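Notebook | Benches | Stock | Parts log | Search

December, bench notes, 9:30 am

Sayaka Ichikawa asked me to write up the butcher-block top before I forget what we did to it, so I'm starting a fresh page. Oiled last month with the Caron oil, two coats, sanded between with 80 grit (too coarse, I know, the 120 had walked off!) and I still love how pale it came up.

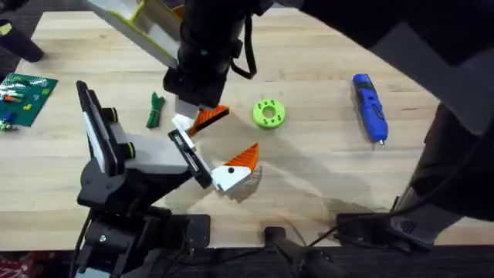 Flallow Workshop - Bench & Fixtures Group

The green LEGO baseplate lives at the left end for now. I want to try it as a parts grid, but Sayaka thinks the studs will drive us crazy when we sweep up. We'll see. Bench height is 82 cm and I'm leaving it there - my back voted.
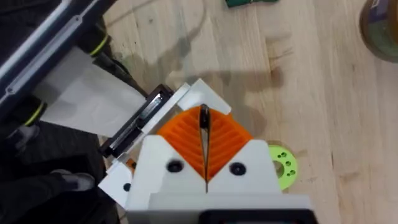 Orange ribbed fingers closed on a thin dark piece.

Small black bits get their own tray from now on, please! I spent 30 minutes hunting for one of them after lunch. The Dotov trays come in packs of 50, so we can label as many as we like.

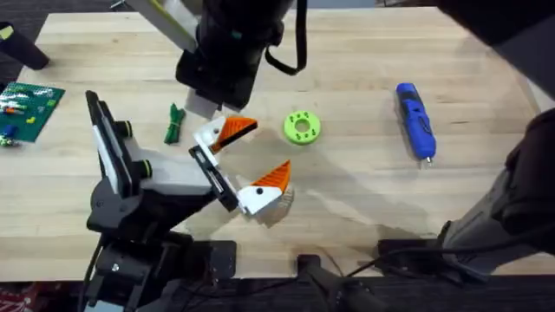
2 min read

Still to do: another light coat along the long strips, and ask Arstead if they have an offcut of the same wood - I'd like a test piece for stains. Dark gray carpet is staying until spring. Vacuum bags are on the order list.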